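The Second Life of a Cardboard Box

Reading time: 5 minutes

My grandmother kept her boxes under the bed. Shoe boxes, sugar boxes, one long box from a floor lamp that was broken before I was born. When we moved her to the smaller apartment in Kastia, my cousins wanted to throw them all away. She counted them at the door and let us take only the wet ones.

I thought of her in July, when I ordered a winter coat (it was cheaper in the summer) and it came inside a box, which was inside another box. I cut both of them flat and carried them down to the yard, and the paper container was already full to the top. Somebody had pushed a whole carton in without folding it. In our building we have 23 apartments and one container.

So I began to ask people what they do with their boxes. I asked neighbors, two shopkeepers, and a woman at the post office in Harer who has sold packing tape for 20 years. Almost everyone had an opinion, and most had a secret place where boxes are kept.
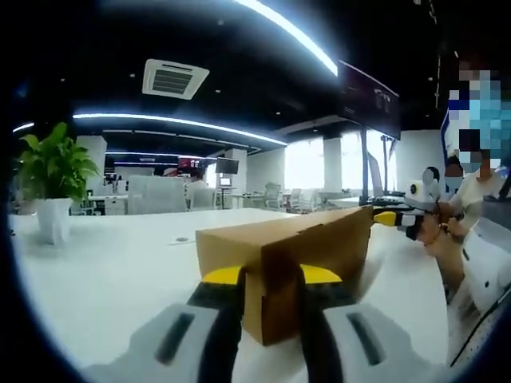
A plain brown carton with a folded lid, on a white desk.

The post office woman was strict. A box can travel again, she told me, if its corners are still hard. She presses each corner with her thumb, like a person choosing a melon. If the corner gives, she tells the customer to buy a new box, and the customer is usually angry, because a box seems to be a thing which should cost nothing. She also dislikes old labels. Twice she had a parcel come back to her counter after it went to the address of the previous sender.

In the shops it is different. The wine shop on Lindemann Street puts its empty cartons by the door on delivery mornings, and before lunch they are gone. Students take them for moving. A school nearby takes the dividers for painting classes. The owner used to pay for the collection of his cardboard and now he pays much less, but he must sweep the entrance more often.

The hardware store, Allevis, tried to sell used boxes at a low price. It did not go well. People who would take a free box with thanks did not want to pay even a small coin for it. The manager gave up after one season and now he cuts the boxes into strips and uses them to protect mirrors. 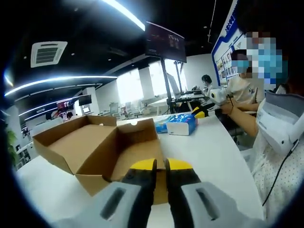

Open and empty: the lid is folded back and the short end stands up.

I have my own rules now. I keep a box if it can hold another box from my collection inside it. I take off the tape the same day, because old tape becomes like glass and tears the paper. The damp ones go out at once, my grandmother was wrong about many things but not about this. And I keep all of them in the hall, where I must walk around them, so I notice when there are too many.

Last week my neighbor from the third floor knocked and asked if I had something for a set of soup plates. I had three that could fit. She tried them one after another on my kitchen table and chose the ugliest, with a big stain on one side, because its walls were the thickest. We filled it with newspaper. The plates are going to her son, and she has already written inside the lid that he should send the box back.

24 Dec 2018

Comments

My father repaired the soles of his slippers with cardboard. It worked for maybe a week each time, and he did it all his life.

We moved with 65 boxes from a wine shop. Very strong but too small for bed sheets, be careful.

What about the mice? You keep all this in the hall?

Please write also about glass jars. I have a problem with jars.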